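Chapter 4
Water in the Home: Where It Comes From, Where It Goes, and What We Do With It in Between

In this chapter
What a household uses water for
Why habits are harder to measure than pipes
The Lisomgate diaries
Hot water and the energy bill
Key words: mains, meter, greywater, trap, hardness, standing loss

4.1 Beginning at the tap

If you have worked through the first three chapters in order (and I do hope you have, though I know very well how textbooks get read the week before an examination), you will by now have followed a drop of rain from the hillside to the reservoir, through the filter beds, and along the trunk main to the edge of town. It has been a long journey and we have spent a good many pages on it. Now we come indoors at last, and I must confess that this is the part of the subject I have always enjoyed most.

It is a strange thing, but engineers were rather slow to take an interest in what happened after the water passed the stop tap in the pavement. The pipe belonged to the company up to that point and to the householder after it, and for a long while the study of water supply ended there too. People drew what they drew. When I was a student, a whole house was represented in our calculations by a single figure, and we added up the figures, put a bit on for growth, and went home for tea.

The trouble with a single figure is that it hides everything worth knowing. Two houses of the same size on the same street may use wildly different amounts. One family runs a bath every evening, another has quick showers. One has a garden, another a yard with two pots in it. Somebody leaves the tap running while they scrub the carrots and somebody else fills a bowl, and both of them will tell you, quite sincerely, that they are careful with water.

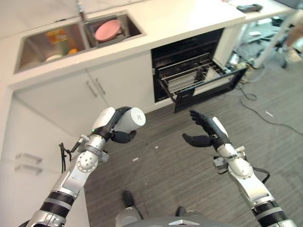 The kitchen deserves our attention first, I think, even though it is seldom the room that uses the most. It is the room where water does the widest range of jobs. We drink it there, cook in it, wash food in it, rinse plates, fill the kettle, wipe down the worktop and top up the dog's bowl. Each of these asks something a little different of the supply. Drinking water must be safe and ought to taste pleasant. Water for washing up must be hot, or at least warm enough to shift grease. Water for the kettle had better not be too hard, or the element will fur up and you will find flakes in your cup.

And yet all of it comes down the same pipe, treated to the same high standard. We pour drinking water on the geraniums. Whether that is sensible is a question we shall come back to in Chapter 7, when we look at greywater and at houses with two sets of pipes. For the moment I would only ask you to hold it in the back of your mind.

4.2 The Lisomgate diaries

A good deal of this chapter leans on one study, so let me introduce it properly. The town of Lisomgate sits in a dry valley and draws most of its supply from the Psarras springs, with a smaller share pumped over from Skollitau. After two poor winters running, the water office decided it needed to know where the water was going, and it turned to Anastasia Mitsotakis-Vlachou, then a young researcher whose training was in nutrition. She had spent years asking people to write down what they ate, and saw no reason why they should not write down what they ran from the tap.

So 638 households were asked to keep a water diary. Each was given a ruled notebook, a pencil on a string and a one-page guide, and each was asked to write an entry every time anyone turned on a tap, flushed a lavatory or started a machine. Of these, 405 kept the diary going to the end of April, which I find remarkable. (I have tried it myself. I lasted until the Thursday.)

The notebooks were then set beside the meter readings, and this is where the study became really interesting. Most families had recorded their baths and their laundry very faithfully. Those are large events, and one remembers them. What went missing from the diaries was the small change of the day: hands rinsed between one job and the next, a cloth wrung out, a lettuce swished about, a glass run until the water came cold. Taken singly these are nothing much. Added together over a busy household they came to a good part of the gap between the diary and the meter.

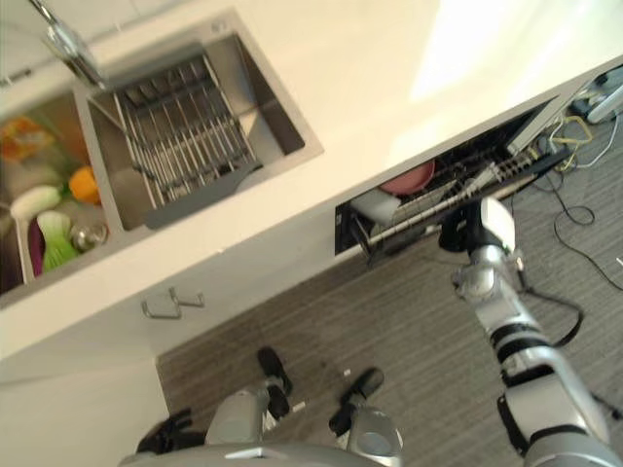

Mitsotakis-Vlachou drew a careful lesson from this, and her students will remember her pressing it on them. A diary records what people think of as using water. The meter records water. If you want to help a town use less, you need both, because advice about baths is of little use to a family whose water is leaving by way of the kitchen tap, a cupful at a time.

The other great surprise was leakage. Nine of the houses turned out to have a leak on the customer's side of the meter, and none of the nine had known it. One was losing 4,000 litres a week through a cracked pipe under the front path, where the soil was so sandy that the surface never looked damp. The owner had been blaming her teenage sons, and I am told she baked them a cake by way of apology.

4.3 By hand or by machine?

I am asked about washing up more often than about anything else in this book, usually by people who would like me to settle an argument at home. I am afraid I generally disappoint both sides.

A machine draws a fixed amount of water for each programme, whether it is full or nearly empty. A person at a sink draws whatever they please. A patient washer with a bowl of suds and a second bowl for rinsing can do very well indeed, while a person who rinses every fork under a running tap may use several times as much as the machine would. Then there is the matter of those who wash everything thoroughly before it goes into the machine, and so manage to pay twice. The Lisomgate notebooks are full of them.

What we can say is that the comparison depends on three things above all: how full the machine is, how long the tap runs, and whether things are rinsed first. You will find a method for working this out in Exercise 4.2, using nothing more than a jug and a clock with a second hand. Please do try it in your own kitchen before reading the answers – the figures mean a great deal more when they are yours. 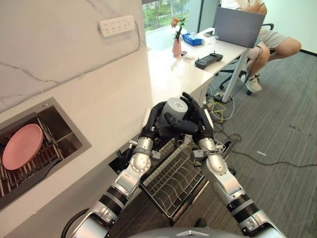 4.4 The cost of heat

So far we have spoken of water as though the only thing to count were the litres. But much of the water we use indoors is heated first, and heating it takes a surprising amount of energy. Water is slow to warm. That is a great blessing if you live by the sea, and rather an expensive nuisance if you like a deep bath.

Gerasimos Tzanetos, whose little handbook on domestic boilers is still the clearest I know, used to begin his lectures by asking the class to follow the hot water backwards. Start at the tap, he said, and walk to the cylinder. Every step of pipe between the two holds water that was heated, used by no one, and left to go cold. In an old house with the cylinder at the far end of the landing, that may be a fair few litres each time, and it happens morning, noon and night. To this we must add the standing loss of the cylinder itself, which gives up a little of its warmth all day long to the airing cupboard. The towels are grateful for it, I am sure.

We shall put numbers to all this in Section 4.6. Before we do, we need to look at the pipework itself: how the cold main enters the house, why it divides where it does, what the trap beneath a sink is for, and how the waste finds its way out again without bringing the smell of the drain back in. If you can, take a torch and have a look under your own sink before you go on. Find the stop tap while you are down there, and check that it turns.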